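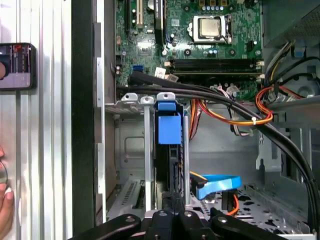 Neck Load and Screen Height: Notes for Desk Staff

Neck pain from desk work is usually a problem of dose. The head of an adult weighs some 7 percent of the body, and the muscles at the back of the neck hold it up all day. When the head sits over the shoulders the effort is small. When it tips forward to read a low screen, the weight moves in front of the spine and the muscles must pull harder to keep it there. A few minutes of this does no harm. Several hours a day, five days a week, often leads to a dull ache at the base of the skull or between the shoulder blades.

The intake forms used at our Hania and Gallardo clinics now include a short section on screen position. Between January and April, 477 forms were returned with that section filled in. The answers are self-reported and were not checked against a visit to the workplace, so they should be read with care. The most common complaint was stiffness on turning the head, followed by headache late in the working day. Laptop users who had no separate keyboard reported both more often than other desk staff.

A laptop fixes the distance between screen and keys. If the keys are at elbow height, the screen is too low. If the screen is raised to eye level, the arms have to reach up. A separate keyboard solves this and does not need to be an expensive one.

Setting the screen

Sit back in the chair with both feet flat on the floor. Look straight ahead. The top line of text should be at eye level or a little below it. Place the screen at about arm's length and increase the text size before moving it closer. People who wear bifocal or progressive lenses tend to lift the chin to read through the lower part of the lens. For them the screen should be lower than the usual advice, and sometimes tilted back. If that does not help, ask the eye doctor about a pair of glasses made for screen distance.

With two screens, put the one used most directly in front. If they are used equally, the seam between them goes in front and the outer edges are angled in. A document holder should stand next to the screen at the same height. Papers left flat on the desk cause the same forward bend as a low screen.

Breaks

Long breaks are less useful for the neck than frequent short ones. Change position every 28 minutes or so; the exact interval matters less than keeping to one. Standing up to take a call is enough. Staff who use a sit-stand desk should not stand all day either, as this moves the load to the lower back and feet.

Exercises

The set below takes 3 minutes and can be done in the chair.

Chin tuck. Draw the chin straight back without tipping the head. Hold for five seconds. Repeat eight times.

Shoulder blade squeeze. Pull the shoulder blades back and down. Hold for five seconds. Repeat eight times.

Side bend. Lower one ear toward the shoulder until a mild stretch is felt on the other side. Hold for 20 seconds, then change sides.

Mild stretching is normal. Stop if there is sharp pain or dizziness.

When to be seen

Most neck pain from posture settles within a few weeks once the setup is changed. Make an appointment if it lasts longer than six weeks, wakes you at night, or spreads into the arm. Numbness, weakness in the hands, trouble with balance, or neck pain after a fall should be looked at promptly. Neck stiffness with fever and a severe headache needs emergency care.

The printed version of the exercise set is at the front desk in both clinics. Employers who want a desk review on site can request one through the Cluvimum booking page under Workplace Services. Reviews take place in the morning, starting at 8:30, and a written summary is sent to the employer afterward.

More from this newsletter

Wrist Splints: Day Use and Night Use
Dry Eyes and Office Air
Choosing a Chair With Adjustable Arms
Changes to the Cluvimum Booking Page
Hearing Checks for Headset Users

Flolero Occupational Health | Contact us | Unsubscribe | © Flolero. All rights reserved. | Back to top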